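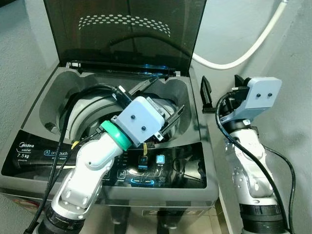
Loveditz 61 Portable Harmonium

The Loveditz 61 is a hand-pumped free-reed keyboard for accompanying voices. It is made for players who need a wider range than a standard travelling harmonium allows and who work in ensembles where the keyboard has to sit under a singer for long periods at low volume. The instrument is assembled and voiced at the Pudard workshop and supplied in Australia through Bellamy.

Keyboard and action

The keyboard has 61 keys, C to C, at full piano width. Naturals are maple with a matt finish and sharps are stained pear. Each key pivots on its own pin and can be lifted out after the front rail is removed. Key return is by a single wire spring under the tail. Spring tension is set at the workshop to an even touch across the compass. It can be lightened by bending the spring, but this should be done gradually, as a spring that is too weak will let the pallet leak and the note will cipher.

Reeds

Two banks of brass reeds are fitted, one at normal pitch and one an octave lower. The banks are selected by 6 stop knobs on the front rail, which split the compass at middle C and allow the lower bank to be used in the left hand only. The remaining knobs control the drones and the forte shutter. Drone pitches are specified at the time of order. If no pitches are given, the instrument leaves the workshop with C, D, G and A.

Tuning is equal temperament at A = 440 unless otherwise requested. Just intonation against a stated drone is available at extra cost and is worth considering for modal repertoire in one key. An instrument tuned this way will sound rough in distant keys. Retuning to equal temperament later removes metal from the reed tongues, and the number of times this can be done is limited.
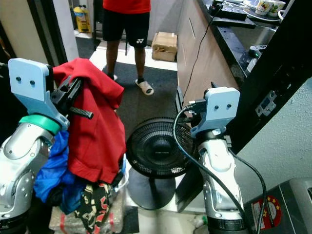
Page last changed: November 2018

Bellows

The main bellows is hinged at the base and can be pumped from either side. It feeds an internal reservoir loaded by two leaf springs. The cloth is rubberised cotton with goatskin at the corners. Earlier instruments used a card-stiffened bellows with more folds, which gave a faster response but wore at the fold lines. The current pattern is slower to fill and holds pressure for longer, and players moving from the older model usually need to adjust their pumping stroke.

Case and dimensions

Case: Queensland maple, oil finish
Depth, closed: 476 mm
Reed banks: 2
Stop knobs: 6
Keys: 61
Drones: four, pitches to order
Pump position: left or right hand
Lid: removable, with wire mesh panel
Carry handles: recessed, one each end

The case does not fold. Buyers who need an instrument for air travel should look at the Grukidow model, which drops into its own base but has a shorter keyboard and no octave coupler. An octave coupler can be fitted to the Loveditz 61 when ordered. It can't be added afterwards without replacing the key frame.
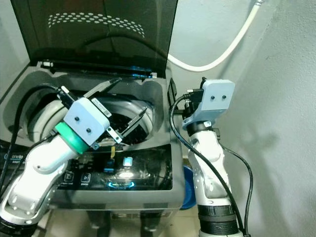 Top-loading washing machine with the lid raised.

Climate and storage

Free reeds hold pitch well, but the wooden parts move with humidity. In tropical areas the pallets may swell and stick during the wet season. In heated rooms inland the soundboard may shrink and open small air leaks along the glue line. Keep the instrument closed when it is not being played, with the stops pushed in and the bellows strap fastened. Do not place it on a heating vent or against an outside wall.

Dust on a reed tongue will cause a note to speak late or not at all. Draw a strip of thin paper between the tongue and the plate, from the root towards the tip. Do not use compressed air. Brass that has been handled with bare fingers will mark and should be wiped with a dry cloth.

Servicing

The first service is due after around 6 months of regular playing and covers pallet seating, spring tension and a pitch check against the drones. Later servicing depends on use. Instruments are accepted at the Pudard workshop by appointment. The workshop is closed for the whole of January. Freight both ways is paid by the owner except where a fault is covered by warranty.

Warranty covers the case, key frame and reservoir. It does not cover reed tongues broken by overblowing, corrosion, or tuning work carried out elsewhere.

Supplied with

Fitted canvas cover, spare key springs, one spare reed for each drone, reed hook and a printed chart of reed numbers. A floor stand and a padded transit case are ordered separately.

Contact Bellamy | Copyright Bellamy, all rights reserved | Back to top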